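The Long Table at Prallmont
How a rural church traded its evening service for supper, and what the change has asked of its people

2025-06-22
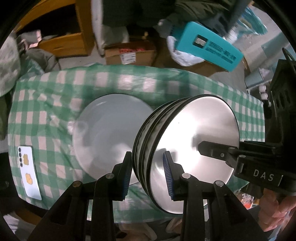

A stack of metal plates over a green-and-white gingham tablecloth.

The church at Prallmont had a Sunday evening service for as long as anyone there can remember. By the time the elders took up the question of what to do with it, attendance had dropped to 14 on a good night. Most of those were the same people who had been there in the morning, hearing a second sermon on a second text.

They stopped the service in March and put a meal in its place. There is a prayer at the start, a passage of Scripture read aloud between the main course and dessert, and a closing hymn if someone is willing to play. Everything else is eating and talking. In the first month most of the people who came were members. By the end of spring, the hall was seating roughly 100, and a good share of them had no connection to the morning congregation.

Prallmont is a town of 651 people, with a feed store, a school and one other church, so a number like that gets noticed. Pastors from Mosov and Ngau have driven over to see how it works. They tend to ask about the program, and the answer disappoints them a little. The church printed no curriculum and hired no one. Four households cook each week on a rotation, and the other members are asked to sit with someone they did not come with.

That second request has been the harder one. Families who have shared a pew for years drift toward each other when the food comes out. The elders now bring it up from the pulpit every few weeks, and some members have said they are tired of hearing it.

Money has been another sore point. A meal costs the church $218 in a typical week, most of it for meat and produce. The evening service cost almost nothing beyond the heat. Part of the difference came out of the fund for repaving the parking lot, which is still full of holes.

There is also disagreement over what the supper is for. Some members want a clear invitation to faith before people go home. Others think guests should be able to come for months without being asked for anything. The elders have left the format alone and opened a weeknight group, called Nindus after the creek behind the building, where people can bring questions about the Bible. It meets in the library and is usually small.

Two adults who first came for the food were baptized in May. Several others have stopped coming, and members have called on them at home. The rotation for July is posted by the kitchen door, with one week still open.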